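Small things on the table: one big tin or many small boxes?

Forum: Home and Storage > Bedroom and Dressing Table
December 2018

Troltemska_fan
Hello all. I write from a small apartment and my English is from school, so please be patient with me.
I have a table in the bedroom, oval, with a cloth on it. In the morning I sit there and do my hair. In the evening the table is full of small things: hair clips, claw clips, bracelets, lip balm, a jar of cream. On Sunday I clean it, and by Tuesday it is the same again. My sister gave me a large round candy tin, the kind that one gets at the holidays, and she says that I should throw everything inside and close it. I tried this for 12 days. The table was nice, but every morning I was digging for my claw clip with both hands.
My question is if I should continue with one large tin, or buy many small boxes. I saw a Hela drawer set for 42 but this is much money for me for plastic.

marrowbone
One tin. Keep it simple. The more boxes you own, the more boxes you have to put back.

Genivaldo Trindade
I disagree with marrowbone, with respect. One tin works if the things inside are of one kind. When you mix bracelets with claw clips, the teeth catch the elastic cord. I lost a bead bracelet of my mother this way. The cord was old, I pulled the clip, and the beads went under the bed. I restrung it in March and I still miss one bead.

marrowbone
Then put the bracelets in a sock or something. I have had the same cookie tin for years.

pillowcase_9
A sock!! Please don't put your bracelets in a sock, you will forget it is there and wash it (I have done this with earrings, and the washing machine was not happy either).
What I do is use the tin but with little cups inside. Yogurt cups cut down, the bottom of a paper box, whatever you have. The tin is the wall and the cups are the rooms. It costs nothing and when guests come you put the whole thing on a shelf.

Troltemska_fan
Thank you for the answers. The cups are a good idea. But the tin is shiny inside and everything slides when I lift it. Do you put something on the bottom?

pillowcase_9
A circle of felt! Or an old piece of towel. Put the tin on the felt, draw around it, cut a little inside the line.

Hinds
I will say the thing which is not popular here. Take the lid away and put it in the kitchen. With a lid, you will put something on top of the lid, and then you must move it each time. My wife had a very beautiful round tin on her table and on the lid there lived a hand cream, a comb and a stuffed rabbit. The tin was not opened for one year.

marrowbone
And without the lid you get dust. I prefer to open a lid than to wash forty clips.

Hinds
You have 40 clips?

marrowbone
My daughters do.

Genivaldo Trindade
About dust I think Hinds is right for things used each day, they do not have time to collect it. For the things used once in a month, keep the lid or put them in a drawer. I would divide like this:
Daily: two or three clips, lip balm, cream. These can stay on the table in an open thing, low, so that you see them.
Sometimes: bracelets, the clips with stones. Flat, in a round plastic box with a clear top, one bracelet in each box if the cord is old.
Almost never: out of the bedroom.
And tubes should stand up. A lip balm that lies down will roll, and it will always roll to the side of the wall.

pillowcase_9
Tubes standing in a short glass, yes. Mine is a mustard glass. Also wipe the claw clips now and then, hair spray makes them sticky and then they collect fluff.

ovalmoon
Does somebody know if the rhinestones can be glued back? One fell from my clip, it was in the bottom of the tin with the hair ties. I used Geltar glue and it became white around the stone.

Genivaldo Trindade
The white is from the vapor, when you use too much. Put a very small drop with a toothpick and leave the clip in open air, not in a closed box, until the next day.

Troltemska_fan
I did not buy the Hela drawers. Today I cut the felt and I used three cups. The lid went to the kitchen (thank you Hinds). The soft toys stay on the table, I will not discuss this.

marrowbone
Give it a month and tell us.

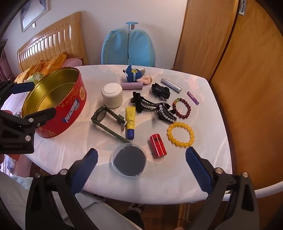 ovalmoon
Can I keep bead bracelets on elastic cord hanging on a hook, or is it better to lay them flat?

Genivaldo Trindade
Lay them flat. The weight of the beads pulls on the cord all the time when they hang, and with large beads it becomes loose sooner. If you have only the hook, use it for light chains.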